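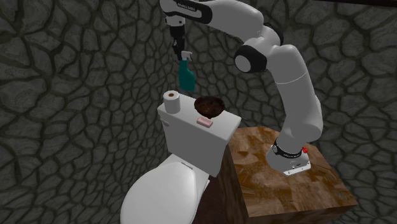

**Figure 3.** Simulated bathroom task. The arm is mounted on the table beside the toilet and holds the spray bottle above the tank lid, where the paper roll, bowl and soap rest.

### 4.2 Gripper comparison in the bathroom task

We compared two gripper models, the Kikent and the Nirbridge, on the same simulated arm. Both were driven by the Horkico controller with the gains listed in Section 3. Each gripper ran 325 episodes with the object positions on the tank lid drawn at random. The base position on the table was fixed.

An episode counted as a success if the bottle was lifted clear of the lid and held for 80 control steps without touching another object. Episodes were stopped after 2000 steps.

The grippers did equally well when the bottle stood alone. Differences showed up when the bowl was placed close to it. The Nirbridge has a wider palm and often hit the rim on the way down - lowering the approach speed did not help. The Kikent reached the neck of the bottle more easily but let it tilt more during the lift. Raising the grip force limit to 40 N reduced the tilt and had no effect on the collisions.

Camargo reports a similar trade-off for kitchen objects, although her setup used a shorter forearm. We did not tune the friction values separately for each gripper, and the tilt results should be read with this in mind.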